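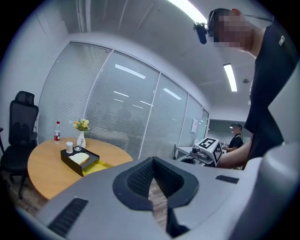 8 minute read

Trays. I've become a bit of a bore about trays, as anyone who's had a cuppa with me since January will tell you, but I'm going to go on about them anyway because they've sorted out more of my small-table problems than anything else I've tried.

A round table is a lovely thing to sit at and a pain to set. There are no corners to shove stuff into, so the moment you put down a plate, a drink and a bunch of flowers you're playing musical chairs with the crockery. A black tray with sloping sides and one slice of bread in it, a yellow tray tucked partly underneath, and cup, glass and vase standing behind: that's pretty much the whole method. The rest of this page is me fussing over the details.

Why the sloping sides matter

Crumbs, mostly. A flat board looks nicer in a magazine, but you pick it up, tilt it a smidge and there's half a loaf's worth of bits down your front. A tray with slanted sides holds onto them, and the slope makes it easy to sweep everything to one end and tip it in the compost. I use an old pastry brush for this. Straight-sided trays collect gunk in the corners and you end up going after it with a skewer (ask me how I know).

Dark trays show crumbs and flour more than pale ones do. Some people hate that. I like it, I can see when it needs a wipe! If you're a once-a-week wiper, buy a white one and live in peace.

My own is a Brabec, bought at the Furkdale markets, and it's been dropped on the tiles more times than I'd like to admit. It has a slight warp now and rocks a bit if you lean on one end. A folded bit of damp paper towel underneath fixes it for the length of a meal.

Two trays, one footprint

Having a second tray partly under the first was Chrysanthi Papadakis's idea. She used to run the tearoom at Tratthorpe, where the tables were hardly bigger than a steering wheel. The top one carries the food. The bottom one sticks out a little at the front and becomes the spot for your knife, your teaspoon, the jam lid, the teabag you don't know what to do with. When you're finished you lift the pair together and off they go to the sink.

A few things I've picked up doing it this way:

Make the two trays different colours. If they match, you'll grab what you think is one tray and get one and a half. Black and yellow is hard to muddle, even before coffee.

Don't let the bottom one poke out past the edge of the table. Somebody's sleeve or hip will find it. Keep it an inch or so back.

Put the heavier thing in the middle of the top tray, not at the overhanging end. A slice of bread is no worry whatsoever. A full bowl of pumpkin soup is another matter and I have the stained rug to show for it.

If they slide against each other, cut a square of that grippy drawer liner and lay it between them. The Mostska one washes well. The cheap stuff goes crumbly after a summer and you'll be picking bits of it off your toast.

Bread, left out

If you cut bread and then get called away (phone, door, child, dog), stand something over it. An upturned bowl does the trick, and a clean tea towel is fine for half an hour or so. I don't bother with cling wrap. It makes a good crust go leathery and then you're cross all through lunch.

If the slice has gone dry on one side, toast it. If it's gone dry on both sides, tear it up and put it in a container in the freezer for crumbs. I keep a 900 gram yoghurt tub for exactly that, and when it's full it's schnitzel night. I write "CRUMBS" on the lid these days after a misunderstanding with some grated parmesan.

Always cut on a board and then move the slice over to the tray. I used to slice straight onto the tray to save washing up, and the scratches hold onto everything.

Drinks go at the back

Put cups and glasses behind the tray, on the far side from wherever you're sitting. It feels wrong the first few times because you're reaching over your food. But your elbows live at the front of the table, and elbows are what knock drinks over. A small cup and a short glass side by side take up hardly any room back there.

Bottles can stand off on their own to one side. A tall plastic bottle gets tippy once it's nearly empty, so I keep mine well away from the flowers and put the cap back on between pours. The cap goes ON, by the way, not down on the table beside it where it rolls under the fridge.

For rings on timber: wipe them while they're fresh, that's really the whole secret. If you've missed one, try a soft cloth and a tiny bit of furniture wax, going with the grain, and leave it overnight before you decide it hasn't worked. I've seen people go at it with toothpaste and they just end up with a shiny patch as well as a ring.

Flowers that don't get in the way

I do like flowers on a table, even a working one, but keep them low. My rule is that I should be able to see the face of whoever's opposite without leaning. A little white ceramic vase with a few yellow and white blooms and some green is plenty. Yellow and white together look cheerful even when they're servo flowers, and I say that as someone who buys a lot of servo flowers.

Strip any leaves that would sit under the water, change the water every 2 days, and take a bit off the stems while you're there. With a ceramic vase you can't see how murky it's getting, so go by the nose. For the slime inside, a spoonful of uncooked rice and some warm soapy water, swish it round and tip it out through a sieve. Don't send the rice down the sink!

Pick a vase with a decent bottom on it too. If it wobbles, drop some clean pebbles in before the water.

Eating where you also work

Plenty of us have lunch a metre from the office chair now. Mine's a mesh one on wheels, and I've learned two things about having one anywhere near food. The first is that mesh eats crumbs. Turn the chair over on an old sheet every so often and tap the seat from underneath, then run the vacuum over it with the brush end. The second is wheels on a wooden floor. Grit gets stuck in them and scratches, so flick them clean with a toothpick when you've got the chair upside down anyway.

Blinds near an eating spot get a greasy sort of dust on them. For white horizontal ones, put an old sock over your hand, dampen it with warm water and a drop of dish soap, close the slats and work from the top. Then flip them and do the other side. It's boring and you'll want the radio on. I bribe myself with a biscuit.

Washing the trays

Warm water, soft sponge, dry them straight away. Plastic trays hold onto the smell of onion something shocking, and a paste of bicarb left on for twenty minutes shifts most of it. Mine have been through the dishwasher plenty but only on the top rack, after the bottom one gave me the warp I mentioned earlier.

Store them on their edge, like records, in the gap beside the oven. If you stack them flat they stick together and you'll be standing there with a butter knife trying to get them apart.

Next time I'll do tea towels, as I've had up to 100 of them in the house at one point and I have opinions.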